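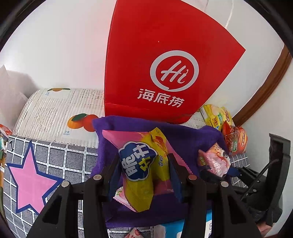
A yellow snack bag with 脆升升 on the logo.

The snack shelf: a report from the second floor

The honor-system snack shelf at Citley House has now been open for a full year, which is longer than the book club, the plant swap and both attempts at a running group. Fotini Margaritis, who started it with a shoebox and a misplaced faith in people, has handed me the accounts and asked for "a short, cheerful item." I can manage short.

The shelf took in $435 between last November and now. It should have taken in more. The gap comes to $32, and Fotini wants it known that she isn't angry. She has said so at three separate meetings. The best theory is that most of the gap comes from people who plan to pay later and mean it sincerely, the way one means to learn the piano. For their benefit, the jar now has a pencil tied to it and a pad for IOUs. So far the pad has collected one IOU and a very good drawing of a duck.

Prices stay where they are. Small things are a dollar, larger things are two, and if you need to ask which kind you are holding, it is larger. Foreign coins are charming but the bank won't take them. Neither will it take the arcade token, and we would like whoever keeps putting it back in the jar to stop.

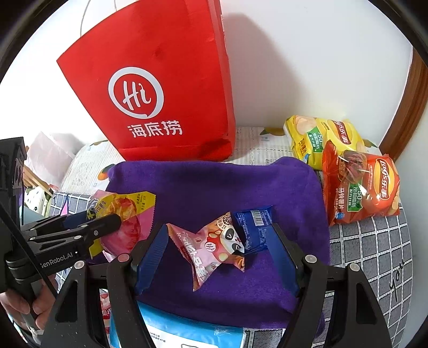 The ordering is where things get heated. We buy from Sydorenko, the wholesaler out past the rail yard, and they sell by the case or not at all, so every choice is a commitment. Last spring we committed to 165 bags of unsalted rice cakes after a survey in which everyone claimed to want something healthier. Everyone was lying. The rice cakes outlasted two mail carriers and a boiler. Since then we have ordered by instinct, and my instinct says that a wrapper with a smiling panda on it will outsell anything with the word "wholesome" on the back. Fotini calls this cynical. She has also asked me to put her down for the panda ones.

A few residents of the Oltell wing have asked if the shelf could move closer to their side. It was discussed. The Oltell wing already has the good elevator, and it was felt that a person should not have both.

There was also a request for a refrigerator. Citach, who manage the building, replied that a refrigerator on the landing would need a permit, an outlet and someone to clean it. We could probably have found the first two.

The next order goes in on 27th October. Suggestions can be left in the envelope by the mailboxes, limited to one per household, and please write the name of the snack. "The crunchy ones" has been received 8 times and we are no closer to knowing what it means.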